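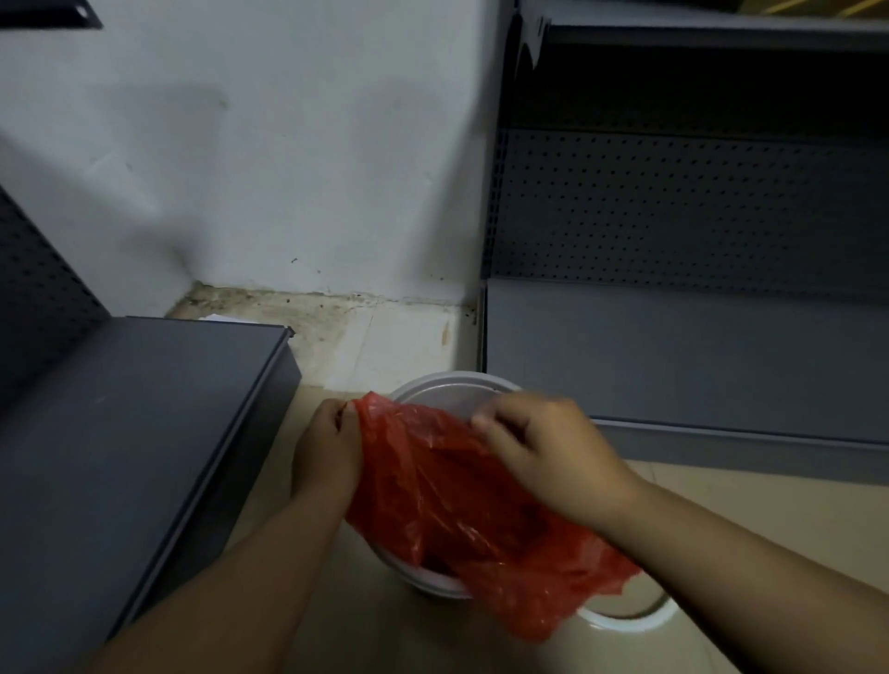 Bag over the rim, a hand on each side, plenty of slack left to hang down the front.

The Trash Can Liner, and How to Stop Losing to It
Filed under: Small Jobs, Large Feelings

I have been putting bags in trash cans since I was tall enough to see into one, and for most of that time I was bad at it. You know the symptoms. The bag looks fine until the first banana peel goes in, and then the whole thing slides to the bottom and sulks there while coffee grounds go down the outside. You then have a can that needs washing, a bag that is technically clean, and a mood.

What follows is what I've settled on, with help from readers who have stronger opinions about this than I do.

Open the bag before you get near the can

Thin bags come off the roll stuck to themselves. Rub the top edge between two fingers until it gives. If it won't, dampen your fingertips at the sink. Licking them works too, but think about where your hands have been. If you've been rubbing for a full minute, you are at the sealed end. Turn it around. I do this more often than I'd like to put in writing.

Once it's open, grab the edges and pull the bag down through the air, fast, so it fills. It will make a noise and the dog will leave.

Hands apart, then fold

Hold the mouth of the bag in two places and lower it into the can, keeping hold of the edges. Fold one side over the rim, then work your way along to the other. You want a good hand's width of plastic hanging outside. A skimpy cuff is what lets go at dinnertime. A long one looks sloppy, and I have made my peace with that.

Round cans are the awkward ones, as there's no corner to hook the bag on. Go all the way around once, tugging as you go, and then press the bottom down with your fist.

Let the air out

If the bag puffs back up at you, there's air trapped between it and the can. Lift the edge in one spot, push down in the middle, and let the air sigh out. Nuria Tufa wrote in to say she drilled two small holes high on the side of her can and hasn't fought a bag since. High is the word to remember. My brother-in-law drilled his at the bottom, and we don't discuss the carpet.

When the bag is too big

Pull the extra to one side, twist it, and tie it in a loose knot against the outside of the rim. A rubber band right around the can works as well -- a wide one, of the kind that comes on broccoli. For really stubborn cases, use a couple of binder clips and accept that your kitchen now looks like an office.

When the bag is too small

Buy bigger bags. I bought a roll of 200 that were an inch too narrow for anything I own, and I used up 104 of them out of spite before giving the rest to my sister.

Cans in tight spots

A can wedged between two sets of shelves is a fine use of a gap and a nuisance to line. If you can't get both elbows in there, slide it out, do the job, and slide it back. Wipe the floor while it's out. You'll find a bottle cap and at least one thing you accused somebody of stealing.

Metal shelves with sharp or folded edges will also snag a full bag on its way up, so pull the can clear before you lift anything out of it.

Spares

Keep 6 or so bags flat in the bottom of the can, under the one in use. If the bag leaks, your spares get it first, so lay a sheet of newspaper between them. Desta Mamo keeps the whole roll in there and just pulls up the next bag, which I tried and which is very good until the roll gets soup on it.

Colored bags

Handy if you sort. Pick one color for one kind of trash and stick with it for at least a month, or the household will never learn. Check what your town will pick up, too, as some are fussy about bags they can't see into.

From the mailbag

İlker Kaplan asks whether baking soda in the bottom of the can does anything. A spoonful, yes, a bit. Taking out the trash does more.

Tsehay Tesfamariam wants to know how to get the rest of her family to replace the bag after they take the old one out. I'm forwarding this one to the advice column.

Next month: the drawer with the lids in it.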